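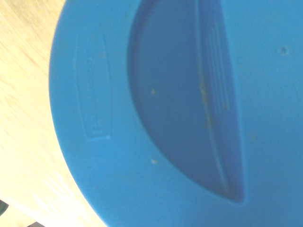 Keeping Your Coin Wallet Backup Safe at Home: Kitchen Table and Workbench Tips

I love this topic way more than is reasonable. People will spend weeks choosing which digital coin to buy, then scribble the recovery words for the wallet on the back of a pizza flyer and stick it in the drawer with the dead batteries! The recovery words are the whole thing. If your phone dies or the little wallet gadget goes through the wash, those words bring everything back, and if somebody else gets hold of them, they can move your coins without ever touching the gadget.

So these are my home and workshop tips for looking after them. You don't need to be technical for any of this. If you can label a jar and swing a small hammer, you're in great shape.

Writing the words down

Use a pencil or a pigment ink pen, the kind sold for archives and scrapbooks. Ordinary ballpoint can fade, and a lot of gel pens run the second a damp thumb lands on them. I did a very unscientific test in January with a bunch of pens from the kitchen cup, a sheet of copy paper and a dripping dishcloth, and the plain old pencil was my favorite of the lot. (The purple gel pen turned into a watercolor. Pretty, though.)

Print in capitals. Number every word, even if it feels silly, because the order matters just as much as the words do. Leave a good gap between lines so the tail of one word doesn't wander into the next.

Do it on a hard surface with a single sheet. If you write on a pad, the page underneath picks up the dents, and anyone with a soft pencil can rub them back into view. A cutting board works beautifully, or the back of a baking sheet.

No photos. I know, it's so quick and so tempting! But phones like to copy pictures up to the cloud on their own, and then your words are sitting somewhere you never chose. Same goes for printing them: plenty of printers keep a memory of recent jobs.

Read it back out loud? Only if the smart speaker is unplugged. I read mine back silently with a ruler under each line and a finger on the wallet screen.

Paper that lasts

Acid-free card is nicer than copy paper and costs very little. Skip the laminator. It traps any damp that's already in the card, the plastic melts into a lump in a fire, and some inks react to the heat. A small zip bag with the air pressed out, inside an envelope, does fine against spills and doesn't lock you in if you need to fix something later.

Don't tape over the writing either. Clear tape goes yellow and can lift the ink along with it.

Change the card if it starts to look tired. Burn or finely shred the old one once you've checked the new one, and please check it before you light the match!

Moving up to metal

Okay, the fun part. Paper and house fires don't get along, so lots of people stamp their words into metal. You can buy ready-made plates, and they're good, but a set of letter punches and a stack of stainless washers from the hardware store makes a lovely afternoon project.

What I use:

Letter punches, the 6 mm size if your washers are wide enough, smaller if they aren't
A small ball-peen hammer
Stainless washers, all the same size
A stainless bolt and wing nut to thread them on
Safety glasses and ear protection
A bit of steel to work on, or a bench block

Aluminum is easier to stamp, and I get why people reach for it, but it melts at a temperature a bad house fire can reach. Stainless is stubborn under the punch and worth the extra elbow.

Stick each washer down with double-sided tape before you start. Hold the punch dead straight, give it one solid hit, and check the letter before you move on. A second hit nearly always gives you a ghost letter just to the side of the first. Practice on spares until your E and your F look different to a stranger.

Most wallets use the same standard English word list, and on that list the first four letters are enough to tell any word from the others. That saves so much hammering! Check your wallet's own instructions first, because a few do things differently. Stamp the position number on each washer too. If the bolt ever comes undone, you'll be very glad of it.

Munther Mansour, who wrote in after my last page on labeling, puts a dab of black paint in each letter and wipes off the rest with a rag. I tried it and it is so much easier to read. The paint may not make it through a fire, of course, but the dents will still be there.

One more thing on noise. Stamping is loud, and neighbors get curious. Pull the curtains, put the words somewhere only you can see them, and clear up every practice washer before you answer the door. I nearly left a real one in the scrap tin once.

Where to put it

Pick dry, boring and out of the kitchen's splash range. Under the sink is a terrible spot (leaks, bleach fumes, and everybody rummages there). The freezer is famous, which makes it one of the first places a burglar looks, and the damp is hard on paper. Attics get baking hot and basements flood.

A small fire-rated box bolted to a closet floor is a solid choice. Toss in a packet of silica gel, as those boxes are often quite humid inside, and swap it when you swap the smoke alarm batteries.

Keep a second copy somewhere other than your house. A relative's home or a bank deposit box both work. One fire or one burst pipe shouldn't be able to reach both copies.

Please don't get clever and cut the list in two, with half here and half there. I see this suggested all the time. Lose either half and you're locked out, and whoever finds one half has a much easier guessing job than you'd think. If you want something split, look for a wallet with a proper built-in way of sharing a backup, and follow its directions to the letter.

Don't write "BITCOIN" on the envelope. You'd be surprised! Mine has a dull household label on it and sits with other dull household things.

The wallet gadget itself

Keep it in a different place from the words. It's small, so give it a home of its own with its cable, coiled loosely and held with a bread tie. My shelf box is marked "Nilulard" after a cat we used to have, which means nothing to anyone outside the family.

If it came with a PIN, don't use your birthday or the garage code. Don't stick the PIN on the back, either.

Buy from the maker or a seller the maker lists. If one arrives with recovery words already filled in on the card, stop right there and don't put a cent on it. A real one makes fresh words in front of you.

The practice run

Do this before you put any real money in! Send over a tiny amount, write down the words, wipe the wallet, and bring it back using only your backup. My first try failed because I'd written "form" where the screen said "from" and neither my eyes nor my coffee had noticed. Both happen to be the sort of short word you read straight past, so I now go letter by letter.

Once a year I take the backup out and look it over. Is the card dry? Any rust around the bolt? Can I still read every letter without squinting?

Telling somebody

Your family should know that a backup exists and who to ask about it, even if they don't know the words. I keep a one-page letter with our house papers. It says which kind of wallet I use, where the instructions are, and to go slowly and not trust anyone online who offers to "help recover" it. No recovery words in that letter, ever.

Write it for the least techy person you love. I had my sister read mine and she circled almost every second line, so it got a big rewrite and it's so much better now.

And nobody honest will ever ask you for those words: no support desk, no app update, no friendly voice on the phone. If a web page wants you to type them in to "verify" something, close the page and go make a sandwich.

Next time: getting tape gunk off a bench block, with a mention of what cooking oil can and can't do.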